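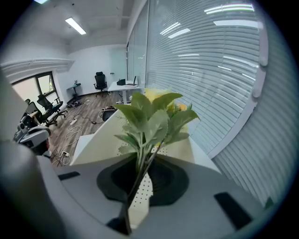 Artificial greenery in the office at Storard, where the desks are getting a bit of colour.

I popped into Storard in February to see how the plan to brighten up the office was coming along, and I do love a fake plant (mine at home is 26 and still going strong!). Kumudini Mondal is sorting the leaves and flowers into arrangements for the desks, with a budget of £60 for the lot.

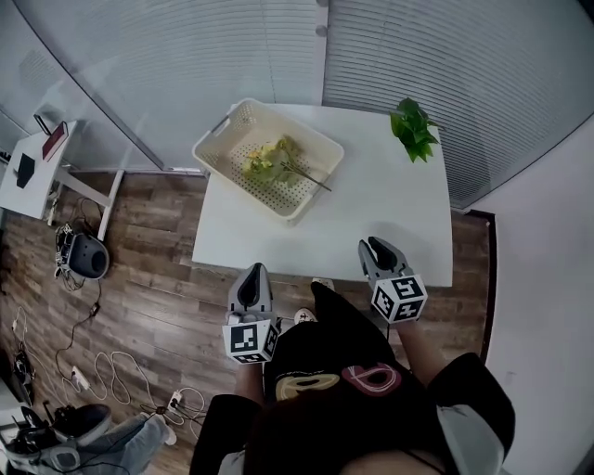 She likes yellow best, so there'll be plenty of it, and she wants a few plain green sprigs to go with the blossoms. Two arrangements are promised to reception, and I've put my name down for any leftovers.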